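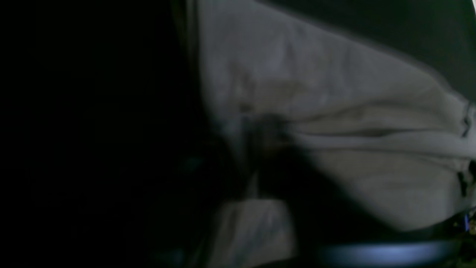

Issue 55, page 4

THE GREY PILE

Every household in Civstead has a pale grey cloth that began life as something else. Ours was a sheet, then a dust cover, and it now lives in a heap and gets called "the grey one" when somebody wants it washed and would like somebody else to do it.

The linen swap is back at Predley Hall in June, from 2 until 4, and the grey ones are welcome. Creases are fine. We have met people who iron before donating and we wish them well, but the cloth will be in a sack with 99 others by teatime and will remember none of it.

Brownish patches need a bit more thought. A faint, blotchy mark on pale cotton is often old tea, old rust or something the dog knows about. Soak it overnight in cool water with a spoonful of washing soda, then wash as usual, and keep it out of the tumble dryer until you've had a look at it by a window. A forty-watt bulb in the airing cupboard has passed many a stain as clean.

If the mark stays, bring the thing anyway and put it in the rag sack by the door. Please leave labels on, as the sorting table likes to know what it's dealing with. Fitted sheets should be folded if you know how. The rest of us will be rolling ours into a ball and looking the other way.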